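Research Technician, Permafrost and Peatland Carbon (fixed term, full time)

Posted September 27, 2019
Reference: 3897

The Rilness Field Laboratory seeks a technician to support measurements of carbon storage and release in thawing peat. The work is part of Cindia, a multi-site study of how soil temperature, water table depth and plant cover affect the exchange of carbon dioxide and methane between northern peatlands and the air. The post is funded for 19 months and may be extended, subject to budget.

Background

The project holds 118 frozen peat cores from the Grendby plateau, taken along a line that runs from intact permafrost to open collapse scars. Each core is cut into sections, dried, weighed and analyzed for carbon and nitrogen. Matched sections are kept sealed at fixed temperatures, and gas is drawn from the headspace on a set schedule. Field data come from closed chambers and one eddy covariance tower.

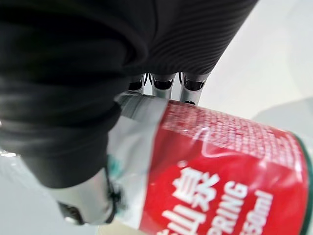

Incubation runs last 335 days. Sampling dates cannot be moved once a run has started, so the technician must be able to work the published schedule, including some early starts. Annual leave is planned around it at the beginning of each run.

Duties

— Section, dry and grind peat cores; record bulk density and moisture content.
— Draw headspace samples and run them on the gas chromatograph. Prepare calibration standards and log drift.
— Maintain the freezer inventory and the core register.
— Service the chambers, loggers and soil temperature probes at Grendby. Two trips per year, each lasting up to three weeks.
— Check incoming tower data for gaps and spikes, and flag them in the shared record.
— Write and update lab procedures. 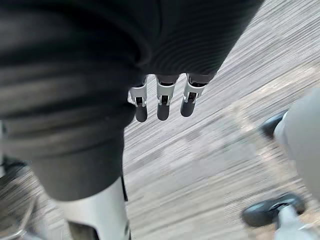

Three robotic fingers under dark ribbed fabric.

Requirements

A bachelor's degree in soil science, chemistry, geology or a related subject, or equal lab experience. Applicants must be able to keep clear written records and to handle routine data in R or Python. Experience with gas chromatography is preferred; training on our instrument will be given. Field work involves carrying loads of up to 40 pounds over wet, uneven ground. A valid driver's license is required.

Familiarity with radiocarbon sample preparation would be useful but will not be weighted heavily. The dating itself is done off site.

Terms

The technician reports to the lab manager, Jordan Catterall, and works daily with two doctoral students. The post is based at the Goodall Building. Field travel, lodging and cold-weather clothing are paid for by the project. Remote work is possible for data tasks only — normally one day per week outside sampling periods.

How to apply

Send a cover letter (one page), a résumé and the names of two referees as a single PDF to the lab office, quoting the reference number. The letter should state which instruments you have run without supervision, and for how long. Review of applications begins in mid-October and continues until the post is filled. Interviews include a short practical task in the lab, with a data set to clean.

Questions about the science should go to Preben Hafþórsson, principal investigator. Questions about hours, pay grade and travel should go to Jordan Catterall.

© 2019 Rilness Field Laboratory | Contact | Accessibility | Back to top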